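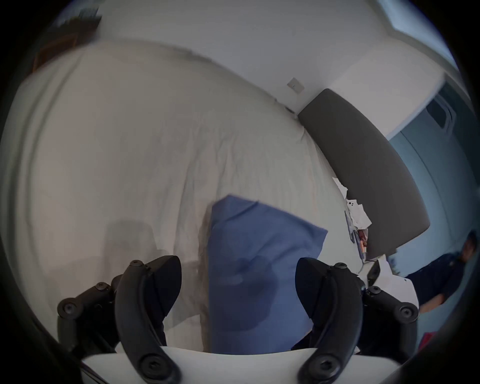
According to one of the room attendants at Rusel, which runs serviced apartments in Nellham, the first question on the staff side was about hours. She has made beds there since the building opened and asked to go unnamed. "We wanted to know who would be sent home," she says. So far the answer is no one. Two attendants have moved to days spent teaching instead of cleaning, on the same pay.

The teaching is done by hand, with grippers, over and over. In August the pair recorded 125 runs of bed and linen work. "Your wrists feel it by three in the afternoon," she says. "Making a bed for real is quicker – you don't think about your fingers."

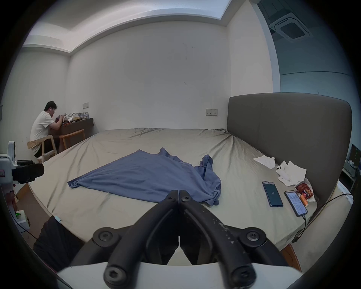

Blue cloth on the bed, with the gripper in front.

The company plans to bring machines into 61 of its rooms, starting with folding. She expects the job to change more than the headcount. Bathrooms will stay with people, and so will anything a guest has left lying around.
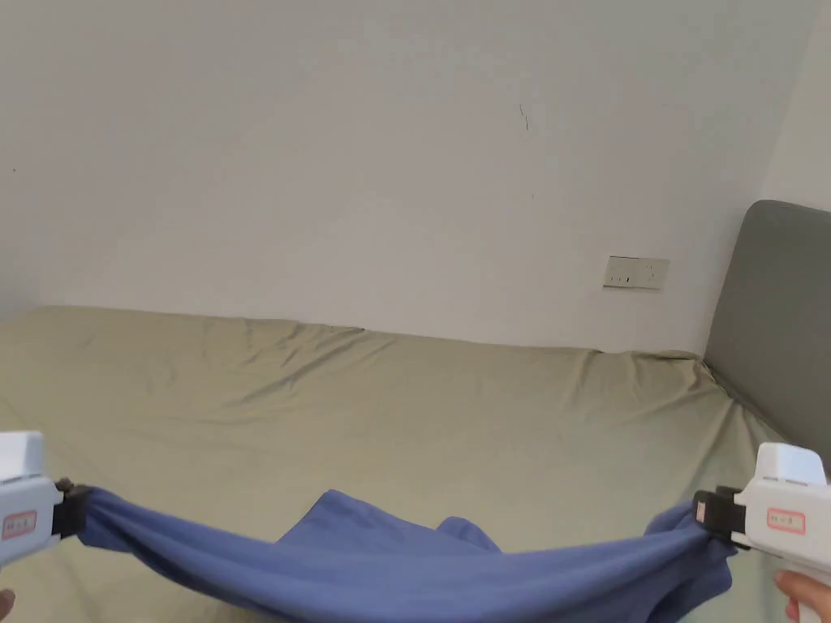
She would like the rota settled before any of that begins. Under the present draft, one attendant would look after the machines on each floor and the others would take more bathrooms. "That's the heavy part of the day," she says. "If the light part goes, the pay should say so." Talks on that point start again next month.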